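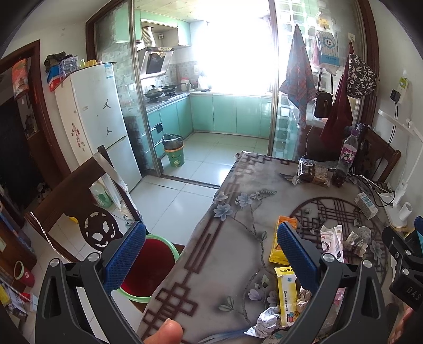
Dinner tables in Pokarden spend most of the day holding snacks, wrappers and phone cables, a reader from Burow wrote to this page, and clearing them is the one chore every family puts off until the plates are ready.

The letter came in after our notice on the household clear-out run by the Skallomov housing office, which starts in June. The office is asking residents to begin with the dining table and to leave cupboards and storage rooms for later. A table can be finished in one evening, the office says, and people who finish one job tend to sign up for the next.

Each household that registers gets 2 bags, one for wrappers and other trash and one for packaged food that is still sealed and in date. Sealed food goes to the collection point at the Cieślak store, by the side entrance. Opened packets are not accepted – last year a good part of what came in had to be thrown out.

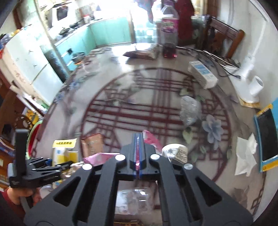 Tablecloths should come off as well. Crumbs work their way under a glass top and stay there, and a printed cloth hides stains for a long time. The office suggests shaking the cloth outside and wiping both sides of the glass before putting anything back. Two people should lift a large round top.

Water bottles, tissues and small appliances can stay if they are used every day. Cables are another matter. The office wants them kept along the wall and off the eating surface, above all in homes with small children.

The clear-out will cover 17 buildings, and leaflets have been printed for 4,000 homes. Bags can be picked up at the Skallomov office during normal hours. Collection from the door is available on request for residents who cannot manage the stairs – allow 3 working days. Basins, bins and chairs are not part of this round and should not be left in the hallways.

Mar 22, 2001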